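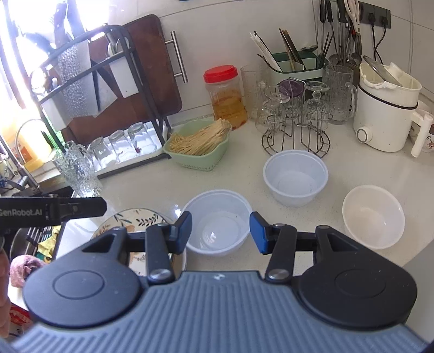
Kitchen FAQ – Drultska guest apartments

Last updated 16/01/2018

Is the kitchen shared?
Yes, two apartments per kitchen. Shelf with your number is yours, everything on the counter is for all.

What's provided?
Bowls (plastic ones, fine for salad and rinsing veg), plates, glasses, mugs, chopsticks, ladles, spatulas, scissors. No oven. No sharp knives, ask at the desk.

Where do the ladles go after washing?
Back on the wall. Scissors too please, they wander off.

Can I use the electric pot?
Yes. Lid on, don't fill past the line inside, turn the knob all the way back when your done. Unplug it before you wipe it. Never put the base in the sink.

Stemmed glasses?
Upside down on the metal stand. Tall glasses can stand next to it if it's full. Not in the dish rack – we lost 6 last August.

How do I wash mushrooms?
Asked a lot, mostly enoki. Cut the root end off, pull the bunch apart, quick rinse in one of the baskets, shake. Don't soak. They cook in 2 minutes in the pot.

Can I leave food on the counter?
While you're cooking, sure. Overnight no. Vegetables in the fridge, jars closed and labeled with your apartment number. Unlabeled jars get thrown out on cleaning day.

Which cloth is for what?
Cloths by the sink are for the counter and the sink. Dishes get a clean towel from the drawer. Wring them out and hang them up, don't leave them balled up overnight.

How do I clean the speckled counter?
Warm water, drop of dish soap, dry it off. No bleach. Crumbs are hard to see on it so wipe even if it looks clean.

I broke something. Do I pay?
Plain bowl or glass, no. Just tell us. Painted plates and the pitcher, we'll talk. Please dont hide the pieces in the trash without wrapping them.

Microwave?
Down the hall, by the Fliveo laundry room. Only use dishes marked safe for it.

Who do I call?
Győző Nyitrai, extension 713. Evenings leave a message – he calls back in the morning.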